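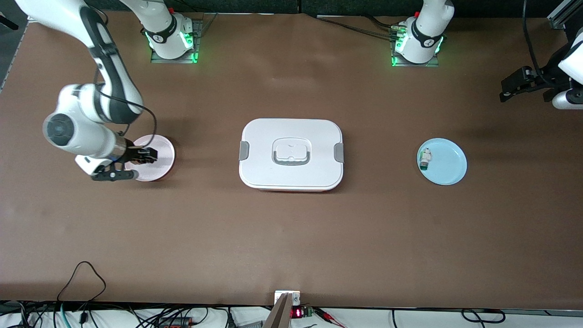 Research Policy

The head of research services at Samusdale, a university with 4,000 students, spends most of March reading grant reports. This year there are fewer of them. Samusdale has stopped asking its departments for a yearly publication list and now takes a short written account every three years instead.

"We had people splitting one paper into two so the list looked longer," she said. "The lists told us very little about the work."

The change followed a review by Hladun, the consultancy that also advised Emama, the regional funder, on its new application form. Emama now lets applicants name no more than 12 outputs, and data sets and software count alongside articles.

Not everyone at Samusdale was in favor. Younger staff worried that a written account would be judged on style, or on who happened to be reading it. She said that was a fair complaint. Each account now goes to two readers, one from outside the department, and both have to sign their comments.

"It takes longer — I won't pretend it doesn't," she said. "I was still reading them on a Sunday."

The university has kept its subscription to Privar, the database it used for citation counts, but only the library uses it now. Promotion panels no longer see the figures.

Asked whether other universities had been in touch, she said three had asked for the guidance notes. She sent them the draft, which still has a section on book chapters to be finished.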